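I closed my Flillo account in October, after nearly nine years. A few people have asked why, so I'm writing it down once.

Flillo was the neighbourhood app for Sandside. It had 2,000 members at its best, which is a lot for a place this size. You could borrow a ladder, find a lost cat or complain about the bins. Then it was bought by Grirnero, and the new owners changed the terms so that private messages could be used to sort members into groups for advertisers. The notice came by email at two in the morning and gave us 25 days to object.

I did object. The form asked for a reason in 100 characters or less. I wrote that I hadn't agreed to it when I joined. The reply thanked me for my feedback and said my settings would remain as they were, meaning switched on.

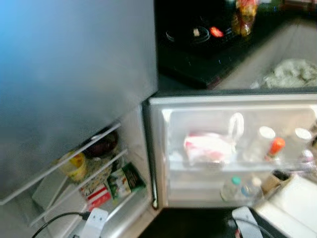 *A fridge, door open.*

Sânziana Rusu put up a post asking members to sign a letter. It got 456 names before it was taken down for "organizing off-topic activity". She asked for an explanation and was locked out for a week. I don't know her well, but she'd always been polite on there, and the letter was polite too. Bjartur Bach posted a copy and the same thing happened to him.

That was what decided it for me. I can put up with ads. I didn't like seeing a neighbour shut out for asking a fair question.

Downloading my data took four tries. The file had every message I'd sent, plus a list of places I had apparently visited, including a dentist in a town I've never been to.

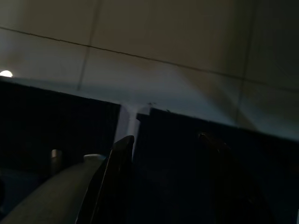
I've moved to the mailing list Zhiqiang Su runs. It's slow and the archive is hard to search, but the rules fit on one page and he answers when you write to him. Wichai Suksawat has started a page for the tool lending, so that part is covered.

I still miss the lost pet posts. If anyone from Zamfir Street is reading, the grey cat with the torn ear is fine and has been going home at night. My email address is on the contact page if you want to be added to the list.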